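Brinbridge open day, February

We got to the Hakwood joinery works at Brinbridge just after the gates opened and there was already a line for the sausage sizzle. Parking was in the paddock next door, four dollars a car, with the money going to the Skondthorpe fire shed.

The walk-through started in the timber store. It's a big tin building with a concrete floor, and even with both doors open it was hot. Boards sit there until the moisture is down to where they want it. Our guide said they had 530 packs in at the moment, most of it for kitchens and wardrobes.

From there you go through to the cutting room, where we had to wear earmuffs. One saw was running. The edging machine, a Warrier, was off for servicing, so we heard about it but didn't see it go.
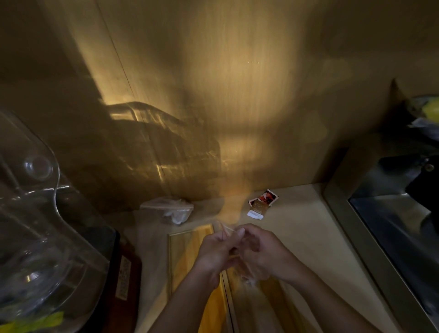
The assembly area was the part I liked best. Cupboards come together on long benches, and they let us open and shut the drawers of a finished unit as much as we wanted. I asked about hinges and got a proper answer: they fit three to a tall door, and four if it carries a mirror.

The showroom at the end had prices on everything. A pantry in the colour we wanted was more than we'd planned to spend, but the seconds rack out the back is worth a look if you have a trailer. We came home with one shelf and a bag of offcuts for the stove.

Toilets are behind the office. Wear closed shoes or they won't let you past the store.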